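Workshop tips: software for the home-built picker-upper

Posted Mar 30, 2024

More tips from the bench, this time for those of you who have a small arm bolted to something and are wondering why it won't put the kitchen table to rights. The hardware is fine. Put the screwdriver down.

Save your grasp settings under a name you'll recognise. "Final" and "final2" have cost our household more evenings than any stripped screw. We file ours by table and date in Erkitz, our own little planner, and it has stopped the arguments, or moved them to the dishes.

Mind the tablecloth. A fine check looks cheerful to you and like a field of tiny obstacles to an edge detector. Fit the table plane first, throw out everything within 2 mm of it, and only then go hunting for objects. If your plane bulges like a pudding, you skipped the lens correction. Go back and do it.

Clear things should get their own rule. A see-through lid or a glass bottle will show up in the depth map as a hole, a smear or the wall behind. We have Plikedmont (the labelling half) mark them by colour outline and pad the outline by 8 mm. Crude, but we still own the bottle.

Plan the pile from the top down. Ask which item is resting on nothing else's goodwill and start there. Our first planner chose whatever was nearest, with the judgment of a toddler at a buffet. 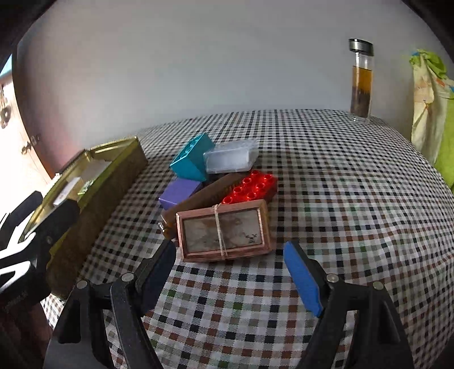

String and twine are a nuisance of their own. The segmenter likes to cut a tied parcel into two halves, and the planner then tries to pick up one of them. Merge any neighbouring pieces that share a flat face before you hand them over.

Slow the last stretch of the approach. Ours drops to 40 per cent speed once the jaws are either side of the target, which makes for dull viewing and fewer dents.

Log the failures, and keep the camera clip with each log. A line reading "grasp failed" is about as much use as a recipe reading "cook it".

Last one: back up before you update. Chien went from version 2 to something newer in March and forgot where the floor was.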